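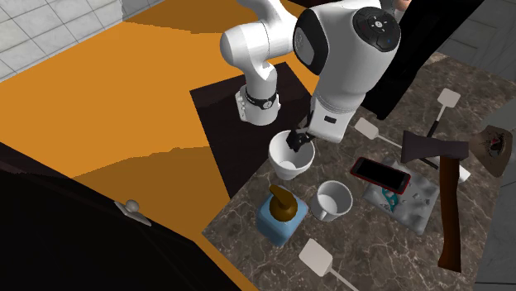
Je cherche à faire disparaître des marques mates sur un plan de travail en marbre que nous avons depuis deux ans. Il y en a surtout autour de l'évier et à l'endroit où l'on presse les citrons. Le plan est en marbre sombre, comme celui de l'image, et sur une teinte pareille le moindre rond se voit dès que la lumière arrive de côté. Un gobelet en papier blanc comme celui qui est posé là, rempli de jus d'orange et un peu humide dessous, m'a laissé un cercle terne que ni l'eau ni le savon n'enlèvent. Au toucher, la surface est à peine plus rugueuse qu'ailleurs.

J'ai essayé le savon noir dilué, puis une pâte de bicarbonate laissée toute une nuit. Aucun changement. Un marbrier de Riltotport est passé samedi et m'a fait un devis de 1 074 euros pour reponcer et repolir l'ensemble, déplacement compris. C'est plus que ce que je voulais mettre. Est-ce que je peux traiter les ronds un par un moi-même, ou est-ce que je vais faire pire ? Et faut-il remettre un hydrofuge après ?

**Evdokia Triantafyllou**

---

Ce que vous décrivez ressemble à une attaque acide. Le marbre est du calcaire, le jus de citron ou d'orange dissout une très fine couche du poli, et la lumière ne s'y reflète plus de la même façon. Une tache, c'est autre chose : un liquide gras ou coloré a pénétré dans la pierre, qui est alors plus foncée ou teintée, mais toujours brillante. Le bicarbonate en pâte peut aider à tirer une tache. Sur une attaque, il ne sert à rien, il n'y a rien à absorber.

Pour des ronds isolés et peu profonds, on peut le faire soi-même avec une poudre à polir pour marbre. Voici comment je procède :

1. Laver la zone au savon neutre, rincer, laisser sécher complètement.
2. Faire un essai dans un coin caché, derrière un appareil ou au ras du mur.
3. Mettre un peu de poudre et quelques gouttes d'eau, frotter avec un feutre ou un chiffon de coton épais, en petits cercles, en débordant un peu de la marque.
4. Garder la zone humide pendant tout le frottage.
5. Rincer à grande eau, essuyer, regarder en lumière rasante et recommencer si besoin.

Si l'ongle accroche en passant sur le rond, la poudre ne suffira pas. Il faut d'abord un abrasif à l'eau, grain 1 000 puis plus fin, et c'est là que les ennuis commencent sur une pierre foncée : la zone poncée vire au gris tant qu'elle n'est pas entièrement repolie. Sur du noir ou du brun, je ne le conseillerais pas à quelqu'un qui n'a jamais essayé sur une chute.

Pour l'hydrofuge, oui, mais après le polissage et sur pierre bien sèche (attendez au moins une journée). Sachez qu'il ralentit la pénétration des liquides, il n'empêche pas l'acide d'attaquer la surface. Beaucoup de gens le croient et sont déçus.

**Mawuli Gbeho**

---

Vinaigre blanc et eau chaude, ça enlève tout chez moi. Le mien est en granit par contre, je ne sais pas si c'est pareil.

**Mortimer Zamora**

---

Surtout pas de vinaigre sur du marbre, ni d'anticalcaire, ni de crème à récurer. Vous auriez une grande marque mate à la place des petites.

D'accord avec Mawuli pour le reste. J'ajoute deux points pratiques. D'abord le prix : redemandez un devis limité à la zone de l'évier et au coin où vous pressez les citrons. Le mien, à Cundbridge, avait accepté de ne reprendre qu'une bande devant la plaque et la facture n'avait plus rien à voir. Avec la poudre, le feutre et une bouteille d'hydrofuge, j'en ai eu pour environ 80 euros la fois suivante, et il me reste de la poudre.

Ensuite la finition. Si le résultat au poli vous déçoit, on peut demander au marbrier un fini adouci, c'est-à-dire mat partout. Les marques d'acide s'y voient beaucoup moins. L'inconvénient est que la couleur paraît plus claire, ce qui peut surprendre sur un plan sombre – demandez un échantillon de la même pierre avant de dire oui.

Au quotidien, une planche sous les agrumes, un dessous de verre, et une éponge passée tout de suite quand ça coule. Pour le lavage, savon neutre et un chiffon sec derrière, surtout si votre eau est calcaire. Les traces blanches autour du robinet, elles, viennent de l'eau. Une raclette en plastique en enlève une bonne partie.

**Manolis Manolakis**

---

Merci. L'ongle n'accroche pas, sauf sur un rond près de l'évier. J'ai commandé la poudre et je commence par le coin derrière le grille-pain. Pour l'autre, je rappelle le marbrier.

**Evdokia Triantafyllou**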